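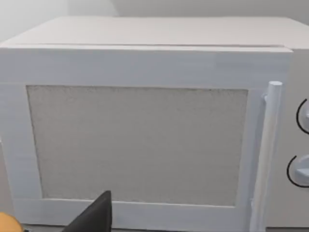
Bastmont Hall feis – venue and stage safety checklist, with comments

Walked in January, starting at 7 a.m., before the vendors got in. The hall's own paperwork says everything is fine. It said that last year too, so I checked it anyway.

1. Main stage surface
Status: pass, with doubts
The panels are the Meka interlocking kind. The hall says they are "dance rated." Rated by whom, the sheet doesn't say. I walked every seam in hard shoes and found 5 that clicked. Tape went over those. Tape is fine for one day and I would not trust it for two.

2. Stage edges
Status: fail, then fixed
White tape was missing along the back. A dancer moving backward in a heavy velvet dress and a wig is not looking at her feet. Redone before the first call.

3. Stage steps
Status: pass
Handrail on the left only. The form has one box for "handrail present," so it gets a tick, but I would like to see a second one.

4. Side stage
Status: fail
Mekico risers, two of them with a leg lock that pops open if you lean on it. I was told they "always do that." Tagged and taken out of use. Side stage runs on the flat floor until we get replacements.

5. Slip test
Status: pass
Soft shoes and hard shoes, both stages. Somebody had been generous with the floor cleaner near the doors. Mopped with plain water and tested again. Please stop letting dancers put soda on the floor for grip. It goes sticky, then it goes slick, and the next kid pays for it.

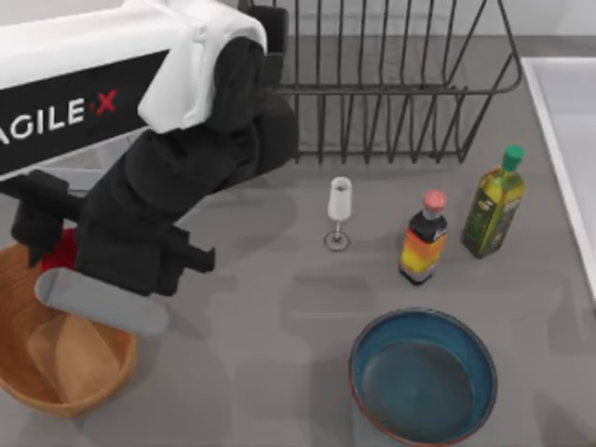 6. Changing area
Status: pass, barely
Room 27 again. Garment bags were hanging off the sprinkler pipe last year and the new sign is small enough that I expect the same. Rolling racks must stay clear of the door. Curling irons at the one marked table only, and switched off at the wall when not in use.

7. Extension cords
Status: fail
Three cords plugged into each other to reach the music desk. The supplier, Pretorius, says their cord is heavy duty, and maybe it is, but the thin one in the middle wasn't. Replaced with a single cord and covered with matting.

8. Exits
Status: pass
All doors opened from inside. The west door needs a real shove – a ten-year-old might not manage it. Reported to the hall as ticket 814. We reported it last year as well.

9. First aid
Status: partial
Kit is stocked, ice packs are in date. The contact sheet on the lid listed a phone number that rings out. New sheet taped over it.

10. Room capacity
Status: not confirmed
The posted number assumes empty aisles. Add strollers, coolers and folding chairs and I don't believe it. Aisles to be cleared every 15 minutes during the championships.

Recheck items 1, 4 and 7 at lunch. Item 8 stays open until I see the door fixed myself.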